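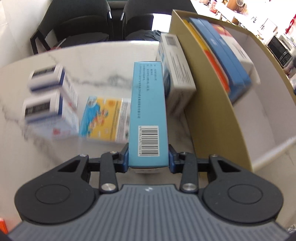
**Figure 2.** Small carton with a side-panel barcode, upright above a tabletop.

### 3.2 Household Inventory of Stored Medicines

Participating households in the Gratari district were asked to list every packaged medicine kept at home on the day of the visit. Interviewers recorded the product name, the expiry date and the place of storage — kitchen, bedroom or other. In all, 977 packages were entered. Items without a readable date were coded as unknown and left out of the expiry analysis, following Do and Ferreira. Two coders, Y. Cù and T. Hoàng, checked the entries separately and settled differences by discussion. Prescription and over-the-counter products are reported separately in Section 4.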